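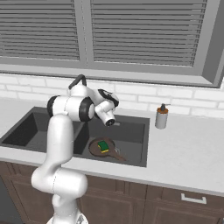

Progress report: Grimetti student robotics project

Prepared by Yaa Tetteh for Jarmo Peltonen, Lenen Fund
16 March 2018

The class has 14 students working in seven pairs. All of them can now load the simulated kitchen, move the arm by keyboard and save a run. The current task is scrubbing at the sink with a sponge. Benvinda Arruda teaches the weekly session and Hatice Değirmenci reviews the code.

Since October the pairs have saved 100 runs, and 31 of those have been graded. Most of the marks lost were for the approach to the sink, where students tend to bring the wrist down too early.

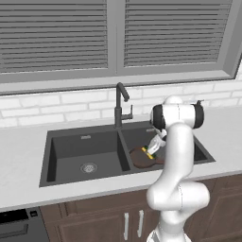 The gripper holding the sponge in the right basin.

Grading is slower than planned. Each run is replayed from more than one viewpoint, and the lab computers at Grimetti take a long time to load the kitchen. Ohemaa Amegashie has moved the replays to an overnight job. 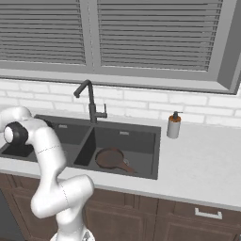

The overnight job should clear the ungraded runs before the next report. We have not spent the travel line and ask to move it to computer upgrades. The pairs will start writing their own scoring scripts next, and Benvinda has the first worksheet ready.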